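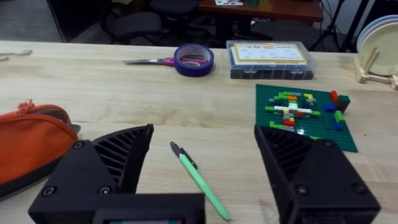 One member asked at once if the visitors could stand nearer to the table next time, because from the second row it was difficult to follow what the robot was doing. It was answered that the distance was decided together with the people of Pelside and that it can be discussed again under item 3.

Minutes of the planning meeting after the open day
Place: Kelness, upstairs room
Start: 4:30 p.m.

1. Minutes of the last meeting
They were accepted with one correction. The word "workshop" in item 4 must be "demonstration". The bus from Penry is still not paid and stays on the list.

2. Number of visitors
We had 68 visitors in the afternoon. In the May open day there were fewer, but we did not write the number then, so we cannot compare exactly. The group from Dullow came with 15 pupils and two teachers. They arrived late and missed the introduction. It was agreed to repeat the introduction for every group, also when the group is small.

3. The two-arm demonstration

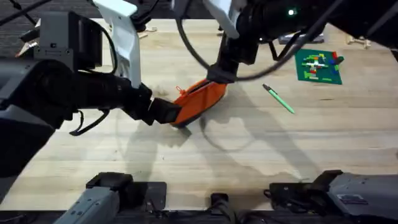 The time for each group was planned as 20 minutes and this was too short for most of them. Visitors had many questions in the first part, so the last part was done in a hurry. The meeting was of the opinion that we should show fewer tasks and explain them more slowly. The part where both arms hold the orange pouch at the same time should stay in the program, as it is easy to understand why one needs two arms for a soft thing. The task with the bricks can be left out if the time is short. A member wished to keep the pen for the younger children. No decision about the pen.

About the distance: the line on the floor can be moved nearer on the side of the windows only. On the other side it stays where it is. Pelside will be asked to confirm this in writing before we tell it to the schools.

4. Cables and safety

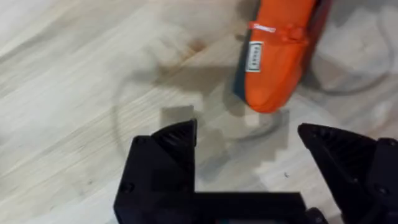
The safety sheet was read aloud and two points were changed. Point 2 now says that only the operator may put objects on the table, and point 5 says that the operator tells the visitors before an arm begins to move. A question was raised about cables, for the thin gray one can lie in a large loop in front of the gripper, near the orange case, and a member found this not tidy. The operator will be asked if the cable can be fixed with clips. If clips make the movement of the arm more difficult, the operator should tell us and we leave it so.

5. Feedback cards
We received over 6 cards in the box by the door, which is little. Most of the remarks were friendly. Two persons wrote that the voice of the speaker was too low, and one asked for a place to sit. It was suggested to give the cards by hand at the end of each tour. Agreed. Chairs will be asked from the school in Penry.

6. Next open day
Planned for March, with the same room if it is free. Dullow would like to come again with another class. The invitation text is to be shorter than the last one and should have the address of the side entrance.

7. Other matters
The key of the store room must be returned to the office. The coffee machine was not discussed.

The meeting was closed at 5:50 p.m.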